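Men's Grooming Tips: What's Worth Doing at Home and What You Can Skip

By Kristóf Kiss

Every few months somebody decides men are doing it wrong again. Our skin is thirsty, our beards are hungry, and the fix is always a small bottle with a big price. I've tried plenty of these tricks in my own bathroom, and most of them did very little. A few I kept.

Beard oil

You can pay for cedar and smoke and a label with an axe on it. I used Storkwood for most of a winter and then switched to plain jojoba oil from the health food store. My wife couldn't tell which was which, and neither could I once the smell wore off. Two drops, rubbed between the palms, on a beard that's still damp. If your pillowcase looks greasy in the morning, use less.

Freezing your razor

The claim is that cold steel stays sharp. I gave it a month. My Trorner blade tugged just as much at the end as any other, and I had to walk to the kitchen in a towel. What did help was rinsing the blade, shaking it hard and keeping it out of the shower. I get roughly 14 shaves from a blade that way, though my beard is thin and yours may not be.

Toothpaste on pimples

Skip it. It dries out the skin around the spot and leaves you with a red, flaky patch that looks worse than what you started with. Leave the thing alone - I know you won't - or buy a cheap spot gel from the drugstore.

Charcoal anything

Charcoal face wash, charcoal soap, charcoal toothbrushes. It turns the sink gray and you have to scrub the sink. I've yet to see what it does for a face that ordinary soap-free cleanser doesn't. The Amano bar I bought in March is now what I use to get bike grease off my hands, and for that it's fine.

Cleaning your clippers

Dull advice, but this one works. Unplug them, take the head off if it comes off, brush out the hair with an old toothbrush, and put a drop of clipper oil at each end of the blade. Run them for 30 seconds and wipe. Don't use cooking oil, whatever your uncle says. It goes gummy.
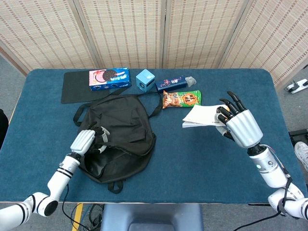 Cold water on your face

Splashing your face at 6 a.m. will wake you up. It won't close your pores, which don't open and shut like little doors in the first place. Do it if you like it. I don't.

The ten-step routine

Trerkik sells a kit with so many steps that the box comes with a chart. I followed the chart until I lost it behind the hamper. Since then I've washed at night, put on a basic moisturizer, and used sunscreen in the morning. The sunscreen is the part I'd argue for. Put it on your ears too, and the back of your neck if you keep your hair short.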